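Section 4. Planning and ordering a hand-held demonstration station

Read this section before you send a purchase request. It covers one station: one operator, one table, one pair of hand-held grips. If you are planning more than one, work through the steps for a single station first and multiply at the end. Shared items are marked.

4.1 Before you start

You need the floor plan of the room, your task list for the first quarter, and the current Barredo price sheet. Prices on the sheet are per pair for grips and per piece for everything else. The sheet is reissued each March, and older sheets are not honored.

4.2 Choose the table and floor area

1. Measure the open floor. Allow space for the operator to stand at the front edge and for a stand on each side.

2. Pick a table the operator can reach across without leaning. Rounded corners are worth asking for, as cables slide over them more easily.

3. Check the surface under your room lighting. Glossy tops and glazed dishes both throw glare. If your task list includes tableware, order mats along with the table.

4. Decide on the floor covering now. Changing it after the stands are placed means repeating the whole calibration.

NOTE: A used office table is fine if it does not wobble. Pimine sells a station table, but nothing in this guide depends on it.

4.3 Choose the grips and cables

1. Order grips as a matched left and right pair. Do not mix pairs from different batches.

2. Choose wired or wireless. The Livo wired pair costs $1392. The wireless pair costs $2072 and needs a charger for each station.

3. For wired grips, plan one cable per hand. Each cable has to leave the table without pulling on the wrist when the operator reaches to the far side.

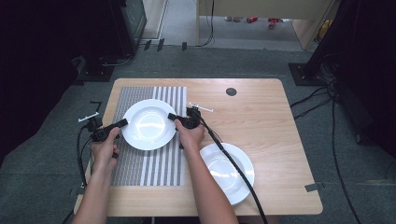 4. Add slack to the cable length you measured. Have the operator act out the widest motion on the task list while you measure — two-handed lifts usually decide the length.

5. Order cable clips and tape in the same request. They are cheap, but a separate order takes as long to approve as a large one.

CAUTION: Do not run a grip cable across the place where the operator stands. If the room leaves you no other path, budget for a floor cover.

4.4 Budget for task objects

1. List every object by task. Buy two of each as a minimum, and more of anything breakable.

2. Buy all plates and bowls of one style in a single order. Stores change their lines often, and a replacement with a different rim counts as a new object in your records.

3. Include at least one patterned mat and one plain mat.

NOTE: Objects come out of the consumables line. Grips, stands and tables come out of equipment. Liis Mockus in purchasing will return a request that combines them.

4.5 Work out the lead time

1. Grips ship 23 working days after the order is confirmed.

2. Stands and markers ship in 10 working days. Ask for them to be held and sent with the grips if you have no storage.

3. Add two days for setup and one for calibration. Do not book operators before calibration is signed off.

4.6 Items often left out

Spare markers. They stick out from the grips and get knocked.
A second set of cables, shared between stations.
A storage cabinet, shared.
A replacement pair of grips, shared, once you have four stations or more.

4.7 Submit the request

1. Fill in the Drenovura planning form, one per station.

2. Attach the floor plan with stands, table and cable paths drawn in.

3. Send it to Zaid Bataineh for technical review, then to Liis Mockus. Requests in by noon on Wednesday are reviewed the same week.

If the review changes the grip type, redo 4.3 from step 3. The cable plan will be different.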